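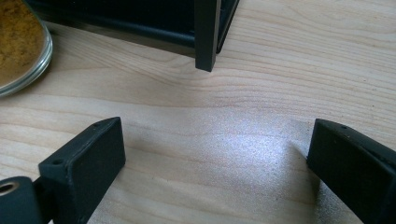 Su-chen Au
Press Officer, Pendeo

Search this site Go
Home News Shop Press Contact

7/31/25. Pendeo will stop printing its spice catalog in August, after a reader survey drew 602 replies, most of them about the font.

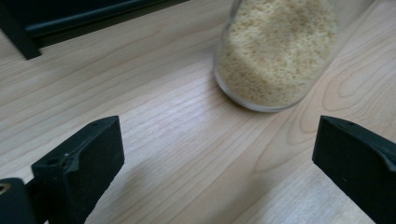 The catalog weighed 2 pounds and listed 900 blends, several of which differed only in name. Founder Oratile Van Wyk has cut the range to 92 and says she misses none of the others, except possibly the second paprika.

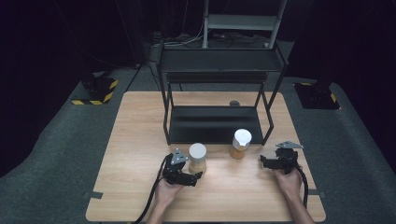 Orders placed by mail will be honored while the last forms hold out. Press copies of the final issue are free, postage isn't.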